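Tall cabinet doors, gap down the middle, is this normal?
Kitchens & Storage > Cabinets and doors

ghis_robichaud
Posts: 317
We had the Gedis tall unit put in last month, the matte one in the color they call Dune. Two doors side by side, no handles. I'm looking at the line between them every morning while the coffee runs and it bugs me. The fitter says a gap is how it's supposed to be. He also said the delivery would take a week and it took five, so I'm not inclined to believe him on much.

Is he right? And should the line be dead straight up and down? I put a level on the doors and got a different answer each time.

Ghislain

igor_s
Posts: 2312
There has to be a gap or the doors would rub. How wide is it? Nobody can tell you much without that. Slide a stack of playing cards in at the top, middle and bottom and see if it's the same number of cards each time. If it is, leave it alone.

LiseCarrier
Posts: 1000
I'd be less relaxed than Igor. Everybody says "leave it alone" and then February comes, the heat has been on for months, and the doors have moved. Mine did. I paid extra for "stable" panels from Pelletier and I'd like to know what was stable about them.

A pale door makes any gap look worse too. The inside of the cabinet is dark, so what you get is a black stripe on a light front. 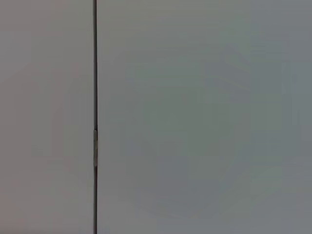 If you want it to bother you less, have the edge behind it painted or taped in something close to the door color. It costs next to nothing. I don't buy the idea that you can adjust your way out of it with the hinges, whatever the leaflet says.

igor_s
Posts: 2312
The leaflet is right on that one. Hinges with side adjustment will move a door over by a couple of turns of the screw. Lise, did you try it, or did you decide it wouldn't work?

LiseCarrier
Posts: 1000
I tried it. Top went over, bottom stayed put, and then I had a wedge. Two evenings to get it back where it started.

igor_s
Posts: 2312
Then you only turned the top one. You have to do all of them, a bit each, and go back around.

nanami.t
Posts: 46
Can I ask what people think of the soft gray strips Zutby sells for this? They claim you stick it on and the gap "disappears." I have my doubts. Anything glued to the edge of a door that gets opened twenty times a day is going to end up on the floor.

sylviep
Posts: 508
Had them. One was in the vacuum cleaner by Easter. The other is still on, so take your pick. You can still see the line, it's just gray now.

Also, Ghislain, don't trust a level on a door front. Floors around here are never flat and the doors follow the box. Measure from one door edge to the other and forget the level. My sister's place in Itdale has a floor that drops so much the whole run had to be shimmed, and the gaps there look fine.

ghis_robichaud
Posts: 317
Did the card thing. Nine at the top, nine in the middle, eleven at the bottom. So it isn't even, and the fitter did not check it. I've sent him the numbers.

igor_s
Posts: 2312
Two cards is very little. I'd live with it.

LiseCarrier
Posts: 1000
It's a brand new kitchen that he paid for. I wouldn't live with it. Get him back before you pay the last of the bill.

ghis_robichaud
Posts: 317
Last of the bill is already paid, unfortunately. He says he'll come by Thursday. We'll see.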